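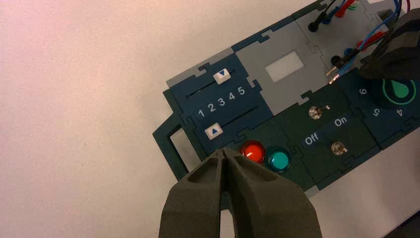

## リルケッティ停戦監視団の増員案に対する声明

ホヴォメル国際情勢研究所は、9月に公表されたリルケッティ国境地帯の停戦監視団増員案について、現状のままでは支持できないとの見解をまとめました。

案では監視員を52人から200人に増やすとしています。しかし夜間の立ち入り権限は現行どおりで、検問所の通過にはなお双方の軍の許可が必要です。前回の合意以降に報告された違反1,826件のうち、責任の所在が公表されたものは一件もありません。人数が4倍近くになれば報告書は増えるでしょうが、砲撃が減るという根拠は案のどこにも見当たりません。

輸送と通信をドラコン社に一括委託する点にも疑問が残ります。契約額も選定の経緯も伏せられたままです。

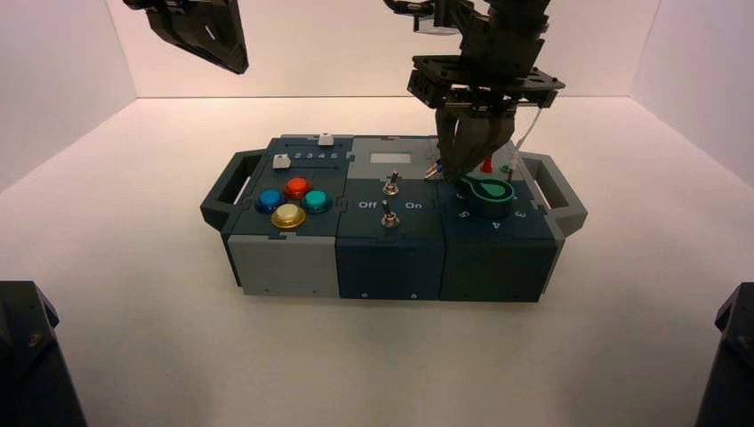
ソコロ・サパタは、署名した当事者が違反の代償を払わない限り監視は記録係の仕事で終わる、と指摘し、同じ約束を三度聞かされた住民にもう一度信じろと言うのは無理がある、と述べました。

当研究所は関係国に対し、次の点を文書で示すよう求めます。

- 夜間を含む無許可での立ち入り権限
- 違反の認定から公表までの期限
- ドラコン社との契約の全文

増員案の検証報告書(ホイットフィールド版、日英併記)は2,000部を作成し、希望者に無料で配布します。取材のお申し込みは当研究所広報室まで、午後5時で受付を終了します。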